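Chapter 6
Rules Around the Table

Start with the table. Not the arm, not the code. Most trouble in a small robot cell comes from what's lying on the work surface and who put it there. This chapter covers workspace rules for a tabletop arm: layout, cables, grippers, who's allowed to reach in. Formal standards come in Chapter 7. Read them anyway, even if your lab is one bench and two people.

Key terms: reach zone, pinch point, safe state, cable run, handover.

A cup or a plate inside the reach zone counts as an obstacle until the task says otherwise. So does a cable. Write both down on the layout sheet.

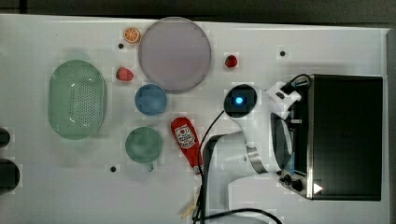
6.1 Before power

Walk the bench. Look at every cable from end to end, slack included. Move the joints through there range at low speed, no load, hand near the stop. Then the gripper. Fingers get checked on their own, up close, before any object goes between them. Screws seated, tips lined up, nothing caught in the channel.
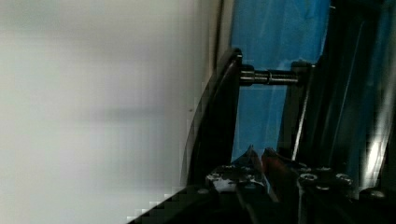
Fig. 6.1. Gripper fingers close together, wrist camera view.

Pointed fingers need their own line on the risk sheet. Small gap, small force, still a pinch point. At Stostness the bench rule is 28 items on one card, signed each shift. Long? Yes. Oliwia Cieślak cut it to 19 and put the other nine back after one term.

6.2 Objects in reach

Light things slide. Round things roll. Decide before the run which objects the arm may touch and which it must go around, and keep the two lists seperate. Objects added mid-run: stop first, add, log it, restart. No reaching past the fingers for a strawberry.

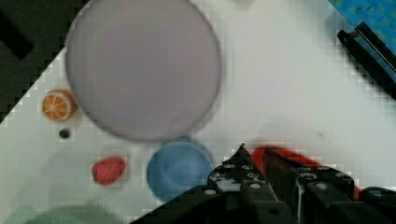
Reading time for the rest of this section: 19 min

The wrist view is not a safety device. It shows what's near the fingers and very little else. A person at the far side of the bench may never be in it. So the operator watches the whole table, eyes up, and a second person watches the screen if somebody has to.

Bogdan Sowa's log from Rovinden runs to 296 entries. Read the ones on cables first (Appendix B).
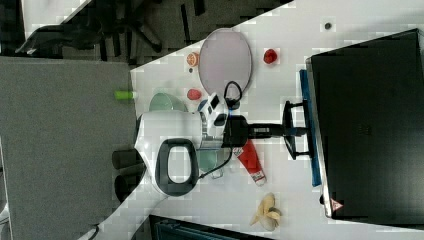 Who may restart the arm after a stop?
The person who stopped it, once the table has been checked and the log entry is written. If that person has left, the shift lead does it.

6.3 Handover

Arm in safe state. Log closed. Layout sheet matches the table, and if it doesn't, fix the sheet before you leave.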